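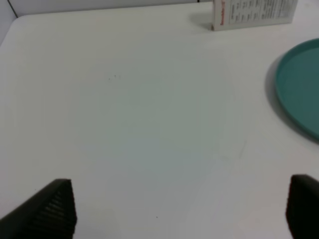
Posted by the author of The Long Table in Home & Kitchen, March 2024

I have been meaning to write about the white table since we moved in, and every time I sit down to do it I end up wiping the table instead. So I'm writing this from the couch, with my tea, well out of reach of a dishcloth.

We bought it in November. Before that we had the old brown thing that came with me from my first apartment, the one with the burn mark shaped like a boot, and I loved it, but it was dark and heavy and it made the whole corner of the room feel like four in the afternoon in winter. I wanted something big and pale with soft corners (my hip and the old table's corners had a long history together). We drove out to Zasen, which is a furniture place in a former tile showroom, and there it was near the back with 100 dollars off because it had been a floor model. I had promised myself I'd spend no more than 200, and I'm pleased to say I kept that promise, if you don't count lunch.

White shows everything, of course. My sister warned me, my neighbor warned me, even the man who helped us load it into the van gave me a look. And they were right! A few specks from breakfast that would have vanished on the brown table now sit there like little islands on a map. I thought this would drive me crazy, and for the first couple of weeks it really did. I was wiping it before meals and after meals and once, I'm sorry to say, during a meal, while somebody was still reaching for the bread.

But I've softened. I wipe it down in the evening now with a damp cloth and a drop of plain dish soap, and then once more with a dry cloth, going the long way from end to end, and that's it until the next day. If there are crumbs at noon, there are crumbs at noon. I did try a spray cleaner for a while, something lemony, and it left streaks that I could only see when I sat down low at one end, and then of course I couldn't stop seeing them. Soap and water is kinder. It still gets a bit of a patchy look in certain light, and I've decided that's just what a table looks like when people eat at it.

What I didn't expect was how nice it would make the dishes look. I own far too many plates for the size of our household, and the teal ones have turned out to be my favorites, that muted blue-green color with the raised rim that flares out just a little. On the brown table they looked sort of muddy. On the white one they look like something you'd be given at a seaside cafe, even when all that's on them is toast. I've moved the flowery ones up to the high shelf and I haven't missed them yet.

The rim is handy, too. We've been on a noodle kick (there's a little place called Wokberg by the train station that I can't walk past, and I've been trying to copy their sesame noodles at home with mixed results) and a completely flat plate is no use at all for a sauce that wants to travel.

The other habit I'm working on is boxes. Things come out of the pantry, stand on the far side of the table next to the wall, and then live there. There's usually at least one carton standing on end with all its tiny print facing the room, and I walk by it so many times that I stop noticing it's there. I like to read the back of a box while I eat, I always have, since I was small, so I can't pretend I don't know who leaves them out. My rule since New Year's is that a box can stay for the meal and then it goes back when the plates do. I'd say I manage it on weekdays.

A couple of you asked about placemats after my last post. I have a set of linen ones from Barbieri that I bring out for company, and they're lovely, but day to day I leave the table bare. I waited all those years for a bright table and I'd like to look at it.

Next on my list is the light over it, which is too yellow, and the chairs, which wobble. Two of them do, anyway. I have glue and clamps waiting in the hall closet and a free Sunday coming up, so I'll let you know how that goes.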